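Grenent Countertop Refinishing Kit: my kitchen after one winter with it

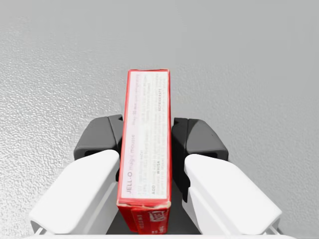

So I finally gave up on saving for real stone. The quote I got for replacing our counters was $3000, and that was before anybody talked about moving the sink, and I just couldn't do it. The old counters were fine, structurally. They were just ugly (a sort of almond color with a burn mark next to the stove that came with the house). A neighbor had used the Prokulon kit on her bathroom vanity and loved it, but the Prokulon only comes in glossy colors and I wanted something with some texture to it. That's how I ended up with Grenent.

I got the pebble gray. It's a base coat, a textured coat you put on with a roller, and a clear topcoat, plus sandpaper in a few grits. The included sandpaper is junk! I went through all of it on one side of the sink and had to run out for more. Get yourself a good pack of 60 and a pack of 100 before you start and throw theirs in a drawer.

The base coat is easy. If you've painted a wall you can do this. The textured coat is where I got into trouble, because the can says to work in sections and I figured my sections could be as big as I liked. They cannot. By the time I came back around to blend the edge by the fridge it was already tacky, and there's a ridge there now that I can feel with my hand every time I wipe down. My husband says he can't see it. I can see it.

Smell: bad. Two days with the windows open in March, and we ate a lot of takeout on the porch in our coats.

Then the topcoat, which I did in three thin layers even though they say two. I'm glad I did. We've had coffee, beet juice, a whole bottle of soy sauce (don't ask) and everything has come up with dish soap and a sponge. I do not put hot pans on it. I have a couple of cork mats for that and everyone in the house has been yelled at enough to use them.

My one real gripe about living with it is crumbs. A textured surface holds on to flour like you wouldn't believe, so if you bake a lot you may want to roll out on a board. I sanded the stretch next to the stove a little smoother with 600 grit before the last topcoat and that part cleans up much faster. Wish I'd done the whole thing that way.

Four stars. I'd take one off for the sandpaper and the vague instructions, and I'd still buy it again for the laundry room.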